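Dodard Lab Gallery: Teaching the Table Setter

Share 12 | Comments 2

Saturday, September 23, 2023

Dragica Ivanov put this page together from our table-setting work. We teach the task by remote control. An operator moves a pair of hand-held leader arms, the two arms on the bench follow, and every joint position is saved along with the camera views. Each run from start to finish counts as one demonstration. By the end of August we had 928 of them, recorded by a small group of operators taking turns.

The task is called Mustholm in our notes, after the first tray we used. The dishes and utensils are moved between the tray and the table, and the operator decides which arm does what. We ask people to work at a steady pace and to keep going after a small slip, so that the recovery is saved too. A run usually takes about 29 seconds once someone has had a morning of practice.

1. Plate and mug on the tray 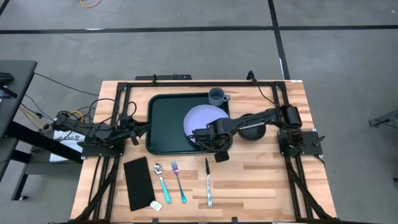
The right gripper is over the lower left part of the lavender plate, with the left one waiting just outside the rim of the tray. Spoon, fork and knife are along the front of the table, all with teal handles.

2. Notes on the grip

Plates are the hardest item to teach. An operator who comes in too flat pushes the plate along, and one who comes in too steep catches the rim on only one finger. Khattak, our newest operator, tilts the wrist early and lowers slowly. We now show that approach to everyone on the first day.

3. Notes on the utensils

Forks and spoons are picked up near the middle of the handle. Knives are taken a little lower. If a utensil lands crooked, the operator may straighten it once and then has to leave it. Runs with more straightening than that are kept in a separate folder and are left out of training.

4. What gets thrown out

A run is deleted if the leader arms lose their connection or if a person reaches into the workspace. Dropped items are fine as long as they stay on the table. The Vorkirberg group uses the same rules, so the two sets can be mixed.

More pictures will be added when the bowl task is ready.

We use cookies to remember your settings and count visits. Accept | Manage choices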